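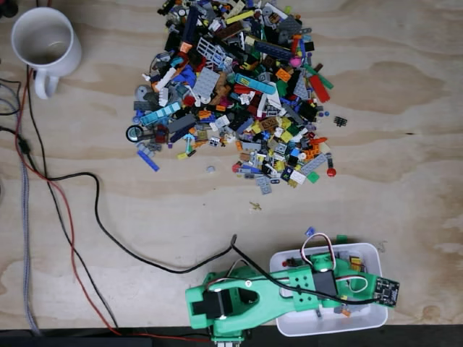
Overhead view of the brick cell: loose pile, white bin, green arm.

Wisar brick cell: setup and upkeep notes

Status: in use. Maintained by Nicanor Rivas. Last revised in November. These notes cover one cell, the tabletop unit on the plywood bench at Govholm. The second cell at Brolis has a different base and different cable lengths; its notes are kept in the Brolis folder and the offsets are not interchangeable.

Contents
1. Layout
2. Power and wiring
3. Servos
4. Board at the end of the arm
5. Zeroing
6. Pile and bin
7. Routine checks
8. Known problems
9. Change log

1. Layout

The arm is 3D-printed in mint green, with cutouts in the flat segments. Its base sits at the near edge of the bench. The pile goes on the far side of the table and the white bin goes close to the base, under the arm. In the rest pose the arm lies across the bin.

All positions in the config are in millimeters from the base axis. The pile region is set by pile_min and pile_max. Pieces outside that region are ignored by the planner. This includes strays that have rolled toward the bin, and they have to be pushed back by hand.

2. Power and wiring

Cables come in from the left side of the bench. The long black cable loops across the wood before it joins the arm. Leave that slack in place. With a shorter run the cable pulls on the forearm at full reach and the last joint reads off by a few steps.

The servo leads (white, red, black) are bundled in a loop above the forearm. The loop has to clear the bin rim in every pose. After any rewiring, move the arm by hand through its full range with power off and watch the loop.

Power-up order:
- bench supply on
- wait for the controller light
- start the Vidal service
- enable torque

Power-down is the reverse. Support the forearm before torque is released. The elbow does not hold the weight without power.

3. Servos

The elbow servo sits in a green bracket. The forearm servo is mounted midway along the long segment. Both are black and take the same screws, but their IDs differ, so label a spare before it goes in.

To replace the forearm servo:
- Power down and rest the arm on the foam block.
- Unplug the lead at the servo end.
- Remove the case screws, then the horn screw.
- Set the new servo to center before fitting the horn.
- Fit the horn, then the case screws. Hand-tight only; the printed holes strip easily.
- Reconnect and route the lead back into the loop.
- Run the zeroing steps in section 5.

Servo position is reported on a 0 to 2000 scale. Do not command anything below 200 on the elbow. The bracket reaches its stop before the servo does.

4. Board at the end of the arm

The small black circuit board extends past the end of the plastic and has no cover. It is the first thing to touch the table when the height offset is wrong. Check its angle by eye before each session and compare it with the print taped inside the tool drawer. If it has shifted, loosen the mount, reset it and zero again. Do not bend the pins to correct the angle.

5. Zeroing

- Clear the bin from under the arm.
- Run vidal_zero with torque off.
- Place the forearm against the printed jig.
- Confirm. The tool stores the new offsets and prints them.
- The elbow should read 665 at the jig. If it is more than 3 steps off, check the horn before saving.
- Return the bin and run one slow pass over the pile with the height limit on.

Old offsets are saved with the suffix .prev. Only one earlier set is kept.

6. Pile and bin

The pile is mixed LEGO: plates, long beams, tiles, slopes, small round studs. It should be spread loosely. A tall heap puts the top pieces above the height limit.

Empty the bin back onto the far side of the pile region between runs. Small pieces collect in the corners of the bin, and loose ones end up on the wood beside the rim. Collect both before the bin is moved.

7. Routine checks

Before each session: cable slack, wire loop, board angle, bin position.
Weekly: case screws, horn screws, base clamps, cracks around the screw holes.
After a collision: all of the above, then section 5.

8. Known problems

- The elbow drifts low after long runs. Cause not found. Zeroing again clears it.
- The Vidal service does not reconnect if the controller is restarted. Restart the service as well.
- Very small pieces are missed by the planner. Left as is.

9. Change log

- Longer black cable fitted.
- Forearm servo replaced, offsets saved again.
- Lower elbow limit added to config.
- Base clamp print revised; the older file no longer fits this bench.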